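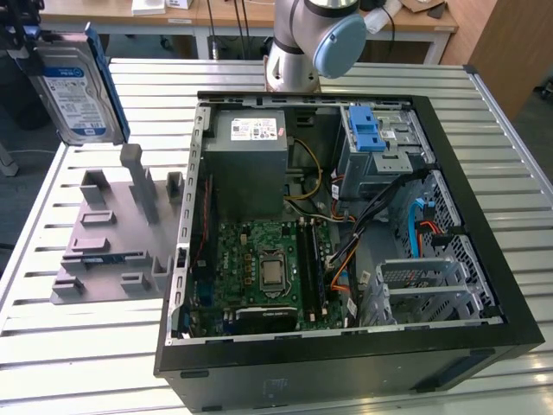 *M. Acuña*

Handout 2, Inside the Tower (revised July 31, 2026)

Okay, before anybody reaches for a screwdriver: power off, cord out, case on its side with the open half up. I like to start at the power supply because it's the big gray box and you can't miss it! Read the label, then trace the cables with a finger (no tugging yet) and sketch where each one goes. Last April I skipped my own sketch and lost about 17 minutes to one connector.

Next find the motherboard, the big green one. The processor sits in its socket near the middle, and the memory goes off to the right of it. Leave the socket lever alone for now, please.

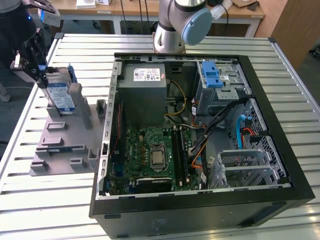 *M. Acuña*

Drive bays next. I'm a fan of the blue plastic latch, way nicer than fiddling with tiny screws. Look for the thick black cable bundle running diagonally between the drive bay and the board, and work out what you'd have to unplug before lifting anything out.
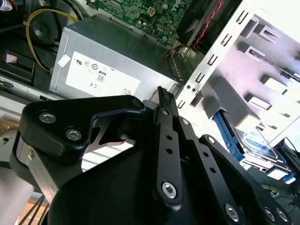
Write down whatever the power supply label says about certification, too, we'll need it for the worksheet on page 63 of the Brallow packet. Sketches go in the tray by the door, names on the back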